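생활Q&A > 정리/수납

질문: 잡동사니 통, 어디까지 버려야 하나요

회색 플라스틱인지 뭔지 모를 큰 통 하나에 집안 물건을 '일단' 넣어 온 지 3년 됐습니다. 일단이 3년이면 그냥 주소지죠. 오늘 큰맘 먹고 거의 다 비웠는데 끝까지 갈 곳을 못 찾은 것들이 남았습니다. 미니마우스 나눔접시, 딱풀, 이런 식이에요. 접시는 아이가 이제 11살이라 거기에 밥을 담아 주면 저를 쳐다보는 눈빛이 곱지 않습니다. 그런데 버리자고 하면 또 안 된답니다.
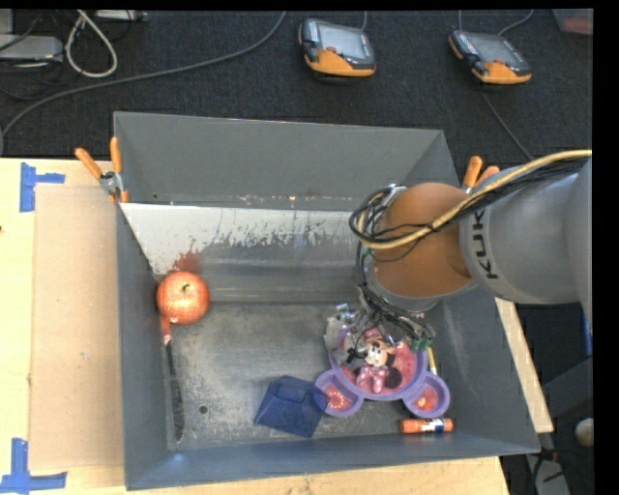

통 바닥 긁힌 자국도 고민입니다. 수세미로 문질렀더니 긁힌 자국이 더 늘었습니다. 이거 없애는 방법 있나요? 그리고 접시랑 딱풀을 한 통에 둬도 되는지, 남편은 된다는데 남편 말이라 여쭤봅니다.

작성일 2002/03/22 | 답변 3

답변 1 (채택) - Mellow
접시부터 꺼내세요. 음식에 안 쓸 거면 책상 서랍으로 보내면 됩니다. 귀 두 칸에는 클립이랑 압정, 가운데 큰 칸에는 지우개나 머리끈 넣으면 딱 맞아요. 저희 집도 쥐 모양은 아니지만 나눔접시 2개가 그렇게 재취업했습니다. 다시 밥그릇으로 복직시키지만 마세요.
딱풀은 뚜껑 열어서 돌려 보고 굳었으면 버리고, 멀쩡하면 연필꽂이에 세워 두세요.
바닥 긁힌 건 못 없앱니다. 먼지만 젖은 걸레로 닦고 신문지나 시트지를 잘라서 까세요. 안 보이면 없는 겁니다. 수세미는 그만 쓰시고요.

답변 2 - Moura
통을 없애면 됩니다. 통이 있으니까 넣는 거예요.

답변 3 - Rirkon
저는 비슷한 통에서 딱풀만 19개 나왔습니다. 살 때마다 집에 없는 줄 알았어요. 질문하고는 상관없는 얘기 같네요. 바닥에 치약 발라서 문지르면 된다고 들었는데 해 보진 않았습니다.

질문자 댓글: 압정 넣어 놨더니 아이가 미니한테 왜 그러냐고 합니다. 클립으로 바꿨습니다. 통은 아직 못 없앴고 지금 건전지가 들어 있어요.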